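Where does your rice cooker live?

clumerkitchen
Posted in Small Kitchens, November

OK I need opinions! We finally cleared off the long white table against the wall and I want the cooker to stay out on it full time. I use it 4 nights a week and hauling it down from the top shelf was getting old. My sister Shazia thinks anything with a plug belongs in a cupboard. Who's right??

derer45
Your sister. Sorry! Once one thing stays out, the toaster follows and then the mail.

ustyna_h
Totally disagree with derer45. If you use it that much, let it have the spot! Mine stays out and I make soup way more often because of it (barley, beet, whatever's in the drawer). I'd just pull it forward from the wall when it's going. Steam is rough on paint.

derer45
Steam is exactly my point. I repainted behind mine after 2 winters.

kendari509
What's the wall like, tile or paint? And is it a light color? I'd want a wipeable panel back there either way.

clumerkitchen
Just plain pale gray, nothing on it. I love how calm it looks so I'm nervous about a panel, but maybe a clear one? Got this one from my end of the table: 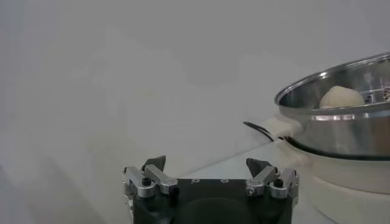 Steel pot on the cream base, right side

ustyna_h
Oh I love the cream with the gray! Leave it out, please.

derer45
Fine, it's a nice color. I'd still put it away on the nights you don't cook.

kendari509
Clear panel gets my vote. Mine wipes down with a damp cloth and I forget it's there.

clumerkitchen
Clear panel it is! Measuring tonight, and I'll tell Shazia it was 2 against 1.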